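Hapeta Boiler Service
Frequently Asked Questions
Last updated 15 Aug 2005

What kind of heating systems do you work on?
Hot water boilers and the piping that goes with them: baseboard, cast iron radiators, and radiant floors. We service oil and gas boilers. We do not work on steam systems or warm air furnaces.

Do you sell fuel?
No. You can buy oil from any dealer you like and still have a service plan with us.

What is included in the annual tune-up?
Cleaning the heat exchanger and flue passages, a new nozzle and filter on oil units, a combustion test, a check of the expansion tank, and a look at the relief valve and circulators. The technician leaves the combustion readings on a tag next to the boiler. Parts other than the nozzle and filter are extra, and we call you before putting them in.

How long does it take?
Plan on a morning or an afternoon. The boiler has to be off for part of that time, so run the dishwasher before we get there if your hot water comes off the boiler.

When should I schedule?
Summer if you can. From October on, no-heat calls come first and tune-ups get moved. Ritu Vashisht does the scheduling and will try to put you on the same day as your neighbors if you live out past Ullari Road.

What does a service plan cost?
The basic plan is $93 a year for one boiler in a house up to 2,000 square feet. Larger houses and second boilers are priced after a visit. Plans run 12 months from the day you sign up and do not renew on their own.

Do I need antifreeze in my system?
Most houses that are lived in all winter do not. We suggest it for vacation homes, garages with heated slabs, and any loop that runs through an unheated crawl space. It has to be the propylene glycol type made for heating systems. Do not use car antifreeze.

My system already has antifreeze. Does it wear out?
The freeze protection holds up fairly well unless plain water gets added. The additives that stop rust do get used up. We like to test once a year and replace the fluid when the test says so.

My pressure gauge reads zero. What should I do?
Turn the boiler off at the emergency switch and call us. Do not add cold water to a hot boiler.

The radiators upstairs are cold and the ones downstairs are hot. Is the boiler bad?
Usually it is air in the upper piping or low water pressure. If you have bleed valves and know how to use them, try that first, with the circulator off.

Do you install new boilers?
Yes. We install Geler and Grovetti units. Paora Pryor comes out to measure the house and count the radiators, and you get a written price. The visit is $60, taken off the bill if you go ahead.

Can I pay over time?
For jobs over $600 we take half at the start and half when the work is finished. We accept checks and major credit cards.

Can I bring in my own antifreeze sample?
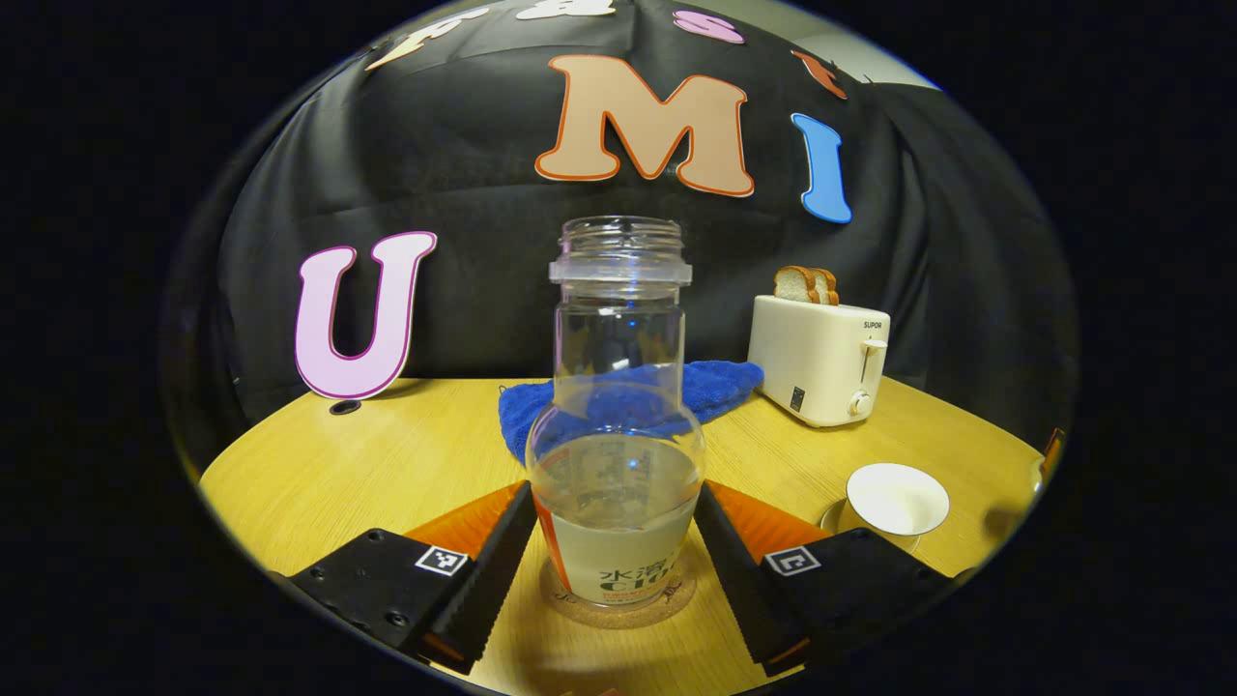

Yes, and there is no charge for the test if you have a service plan. Let the drain run into a bucket for a few seconds before you fill your container, with the boiler off and cooled down. A clear glass bottle with a wide threaded neck like the one in the photo is easy to fill and lets us see the color of the fluid, but use one that has a tight cap and rinse it well first. An old product label is fine as long as you add a piece of tape with your name, the date, and the words "boiler sample." Keep it away from children and pets. Samples can be left at the front counter during business hours.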